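## 3. Laying the board and placing the tray

By now the table is up and level, and this is the fun part! Once the board is down, any table starts to feel like a proper workbench, and the tray gives you one spot where small pieces can pile up without wandering off. You'll need the board, the square tray, a soft cloth and a bit of plain dish soap.

### 3.1 Clean the tabletop

1. Clear the tabletop and wipe it with a damp cloth. Get right into the corners.
2. Dry it fully. Water trapped under the board can mark a wooden top.
3. Run your palm over the whole surface. If you feel a crumb, wipe again. One grain of sand is enough to make the board rock, and you'll notice it every time you lean on it.

### 3.2 Lay the board

1. Peel the film off both faces of the board. Start at a corner and pull low and slow.
2. Stand at the side of the table you'll be working from. Hold the board by its two short edges and set the near edge down first.
3. Lower the far edge. Don't drop it.
4. Slide the board toward you and leave a strip of tabletop bare along the far side. The strip is a great place for a pencil or a ruler.
5. Press down on each corner in turn. If one lifts, go back to 3.1, step 3.

> **Note:** The board has no right or wrong face. When one side gets scuffed, flip it over and you've got a fresh one.

> **Caution:** Pick the board up to move it. Dragging it over grit will scratch the table underneath.

The Pirkeo board is 700 mm on its long side. If you have the older Cokico board, it lies the same way, but let it rest flat overnight before you use it. It ships rolled and takes its time to relax.

### 3.3 Place the tray

1. Wash the tray before first use and dry it, rim included.
2. Set it near the middle of the board, square to your near edge. Both hands should reach it with your elbows still comfortable at your sides.
3. Try a few reaches from the left and the right. Shift the tray a little at a time until neither side feels like a stretch.
4. Still happy after a few minutes? Put a light pencil tick on the board at 2 of the corners, so the tray goes back to the same spot every time.

The walls are shallow on purpose. You can slide a piece up the side and over the rim with a fingertip, and the rounded corners don't hang on to beads or screws the way sharp ones do. We love this tray and use it for nearly everything: buttons, seeds, watch parts, puzzle edges.

> **Caution:** Don't load the tray past 2000 g. Empty it before you carry it, and never lift it by one side of the rim.

### 3.4 Smudges and everyday care

- Gray smudges inside the tray come off with a drop of soap and a soft cloth. Skip scouring pads.
- Wipe the board after each session, working from the far edge toward you.
- Ink should come off the same day. After that, try Felludska cleaning paste on a small patch first.
- Lift the board and clean beneath it every 3 months.

Next: Section 4, Lighting the work surface. 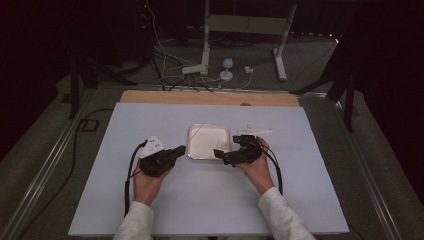
*Page last changed: November*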